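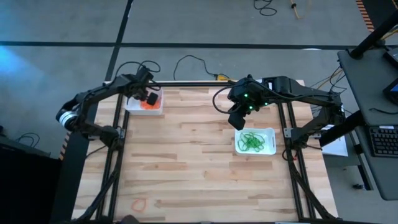

Friday, bench 2, Lepik two-arm kit (loaner from Vinddale)

Picking up where I left off before lunch. Rubber bands all day today, orange in one bin and green in the other, and I have opinions now.

First, for whoever reads this at the Ivville shop before the call: the kit is the Lepik with both arms, the stock grippers and the Vinow software on top. We have it on loan through the end of July and then we either pay or box it up. I'd like this page to be the thing we argue from, so I'm writing down the annoying bits too.

Setup was fine. The base joints went onto the rails without a fight and I like being able to slide them along when I change my mind about reach (I changed my mind 3 times). The cabling is another story! The sleeved cables coming off the bases are stiff and want to go wherever they please, and the loops at the wrists need more slack than the booklet shows. I had the left one too short at first and the wrist pulled up against it on a big turn. Gave it more, no trouble after that. I'd still pay extra for a proper cable guide, and I'm going to ask Vinddale if they sell one.

Now the bands. I picked them because they're horrible. They tangle, they stretch, they hang off one fingertip and come along when you only wanted their neighbor. The blocky fingertips are great on anything with sides, but on a thin loop lying flat they mostly push it around. Going straight down into the pile works better than coming in at an angle. Best setting so far is a slow close with the tips just off the bottom of the bin, and then a little pause before lifting. Without the pause I got clumps.

A single band on bare wood is harder than a whole pile of them, which surprised me. There's one orange one lying out on the tabletop that I'm keeping there as my test piece. Left arm only, please don't tidy it up.

Teaching new moves in Vinow: pretty nice, I have to say. You move the arm, save the point, move on, and the list reads like plain English. What I don't like is that the two arms live in 2 separate lists, so if you want one to wait for the other you have to go hunting for the right line in both. I asked support and they told me it's coming in the next release. I've heard that one before, so I'm scoring it as missing.

Money stuff. The quote has the spare fingertip set at 500 and the yearly support at 1,000. Support I'd take for the first year and then look again. The fingertips I'd hold off on until we know if we can print our own, softer and thinner (somebody on bench 3 has the flexible filament, must ask).

To do next:
- rerun the green side with the slow close
- move the left bin closer in, the reach is longer than it needs to be
- try the single band with tape on the tips for grip
- write to Vinddale re cable guide, and whether the loan can go a bit longer

Leaning yes on the arms, still grumpy about the grippers. More on Monday's page once the green side is done.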